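Bag dump, end of summer edition

Aug 30, 2025

OK quick one, I have to be out the door in 20 minutes and the laundry is still going. But I promised myself I'd write up the big bag clear-out before I forget where everything went, so. Typing fast. Sorry in advance.

Background for anyone new: we got back from Montes in July and I never unpacked. I mean I unpacked the clothes. The rest stayed in the tote by the door and then things got added to it. Receipts, snacks, a sock. Every time I needed my keys I'd dig with one arm in up to the elbow and come out with something sticky. Last week I finally just tipped the whole thing out on the big table and said fine, nothing goes back in until it has a place.

It took a whole evening. More than 13 receipts from the same bakery in Stenville, which, no comment.
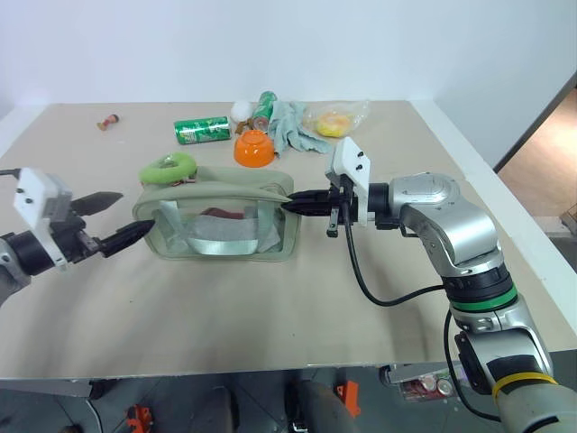 My rule for this kind of thing is three piles and no fourth pile. Keep in the bag, lives somewhere else in the house, trash. The fourth pile is always "deal with later" and it's how I ended up here in the first place. I did make a fourth pile. It was small and I got rid of it before bed so it doesn't count.

Trash went fast. Wrappers, a dead pen, a map of the Flestholm bus lines with half of it torn off. Lives somewhere else went slow because of all the walking back and forth — I should of put a box on the floor and made one trip. Next time. Vlastimil Štefanec, if you're reading, your tape measure is on my kitchen windowsill and has been since spring, come get it.

Then the small stuff. This is where pouches come in. I used to have one giant makeup bag for everything and it was just a smaller version of the same mess. Now I want one pouch for papers and small things and that's it, nothing else loose in the tote except wallet and water bottle.

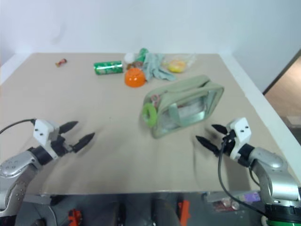 I went back and forth on what kind of pouch for ages. Fabric ones look nicer and I have a drawer full of them, but I never remember what's in which, so I open all of them, so what's the point. The one that won is the sage green one with the clear front. You get some idea there's stuff in there without unzipping, and the bright lime green ring on the end makes it easy to spot at the bottom of a dark bag. Also it lies pretty flat. I tried it for a few days before deciding and I have not once been digging for it, which for me is huge. My sister says it's a pencil case. Fine, it's a pencil case.

What I keep in mine, more or less: folded papers I need that week, bandaids, hair ties, a spare charging cable, the punch card for the coffee place on Vastier (one more punch!!). Coins do NOT go in. Coins go in the jar. I had $3.57 in dimes and pennies rolling around in that tote and it weighed a ton.

The rest of the table stuff I sorted by where it gets used and not by what it is. So drink things to the kitchen, gloves and cloths to the hall, snacks in the snack drawer with the date facing out. I used to sort by type and then have to remember what type I'd decided a thing was. Too much thinking for a weeknight.

Oh and charms. I know some people think clipping things onto bags is for kids. I don't care. A thing hanging off a zipper is a handle and a name tag in one. Mine are all different so I can tell them apart by feel when I'm holding groceries and can't look. Get a fuzzy one if you can, your fingers find it right away. Split rings hold better than the little ball chains, I've lost two things off ball chains this year alone and one of them was a present.

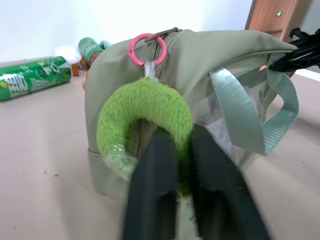
Still to do

The tote itself needs a wash. I turned it inside out and shook it off the balcony and what came out was mostly crumbs and sand, so it's going in with the towels tonight, cold, no dryer.

The drawer of fabric pouches. I'm keeping four and the rest go to the swap shelf downstairs. Maybe five. There's a striped one.

Batteries, need to be taken to the drop off. They're in a bowl by the door where I'll walk past them untill Christmas.

And the car. I'm not talking about the car yet. Ok washer just beeped, gotta go.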